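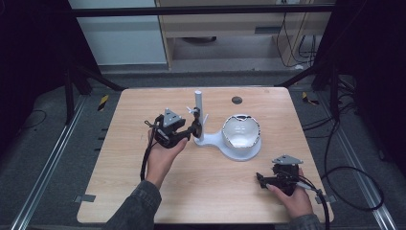
A light wood-grain tabletop, a white bowl on a stand, and two hands at work.

Bookkeeper and donor records person wanted, part time

Hi, I'm Verena Oberholzer, and I run the office at Tonus, a small charity that lends reading equipment to people with low vision. I've been doing the books myself for longer than I meant to, and I'm looking for someone to take them over. It's 18 hours a week, spread however you like as long as I can catch you most mornings before noon.

A little about where things stand. We have 286 regular donors on the list, most of them giving small amounts every month, plus a handful of grants that each want their own kind of report (one of them still wants it by mail, in duplicate, stapled on the left). Our accounts are in decent shape. The donor records are less decent. They got moved from a spreadsheet to a database two years ago and some of the thank-you letters have been going to old addresses ever since, which makes me cringe every time one comes back.

So what would you be doing? Entering gifts and sending receipts, mainly. Matching the bank statement at the end of the month. Paying bills, chasing the missing invoices, and getting the folders ready for our outside accountant, Regula Rainer, who comes in June and is very nice but does not like surprises. You'd also help me pull the numbers for the annual report, and you'd be the one who picks up when a donor calls to ask if their check arrived. We get a lot of those calls in the winter! Some of our donors are also borrowers, and they may ask for a statement in large print or want it read to them over the phone. Please be someone who's fine with that and doesn't rush.

You don't need a degree in accounting. I'd like you to have kept books somewhere, for a store or a church or your uncle's garage, and to be comfortable fixing your own mistakes and telling me about them. If you've worked with restricted grants before, wow, call me today. If you haven't, I'll teach you, it takes an afternoon and a pot of coffee.

The office is on the second floor of the Paritz building, with an elevator, and the bus stops right out front. We have screen readers and magnifiers set up on 2 of the desks and can set up another. Guide dogs are welcome. You can work from home part of the week once you've got the hang of things, though the checks do come on paper and somebody has to open the envelopes.

Pay is hourly and depends on experience. I'll tell you the range the first time we talk so neither of us wastes an evening. You get paid vacation from day one, and we close for the last week of the year.

To apply, send me a page or so about yourself and the name of one person who has worked with you. No cover letter template, please, just write it like an email. You can drop it off at the front desk with Hinata Ueda or mail it to Tonus, Room 451, Paritz Building. If a phone call is easier for you than writing, ask Hinata for me and we'll do it that way. I'm reading these as they come in, and the job stays open until I find the right person.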